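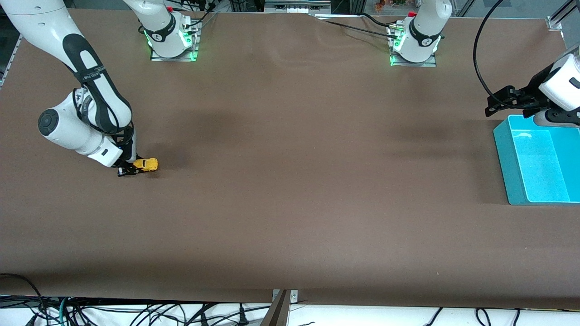
Chapter 7: Sorting, Storing and Putting Away

Home | Chapters | Glossary | Teacher Notes | Contact

Reading time: 9 minutes

Small toys are among the hardest household goods to keep in order. They are light and come in many shapes, and they end up on whatever flat surface is closest. A toy car left on a table takes a moment to pick up. A full set of them, mixed with blocks, crayons and puzzle pieces, can take most of an evening if there is no agreed place for each kind of thing.

This chapter deals with the short-term storage of small items in homes, playrooms and early learning centres. Chapter 6 covered shelving and fixed cupboards. We now turn to open containers: bins, tubs, trays and baskets that are filled and emptied many times in a week.

7.1 The open bin

An open-topped bin has no lid to lift, so putting an item away takes a single movement. For young children this matters more than appearance. In the Saston playroom study, which we return to in section 7.4, staff replaced lidded boxes with open bins and left everything else in the room as it was. Children in the toddler group began returning cars and animals to the bins during play as well as at pack-up time.

Colour also helps. A bright bin is easy to find against a plain brown table, and a translucent wall gives some idea of how full the bin is. A yellow car and a cyan bin are easy to tell apart from each other and from the tabletop, and a child who cannot yet read a label can still be told to put the yellow one in the blue one.

7.2 Where the bin goes

Place the bin at the edge of the work surface, within reach of the person doing the sorting. The middle of the table should be kept for the items still to be sorted. If the bin sits in the middle, people reach around it and things get knocked to the floor.

Rectangular bins sit flush against a table edge and against each other. Round tubs waste the space between them, although they have no corners for crumbs and sand to collect in. Euan Imrie, who ran the toy library at Brokemham for many years, used rectangular bins on the tables and kept round ones for the sandpit.

7.3 One kind at a time

Clear one kind of item before starting on the next. Pick up all the vehicles, then all the blocks. Working this way, the sorter makes one decision at the start and repeats it. Sorting item by item into several bins looks quicker but leads to more mistakes, particularly late in the day.

Before you read on, clear a table at home or in your classroom and set one bin at its edge. Write down what you put in it first, and keep your notes for the activity at the end of section 7.4.

Sign up for our newsletter to hear when new chapters are added. This site uses cookies. Accept | Manage settings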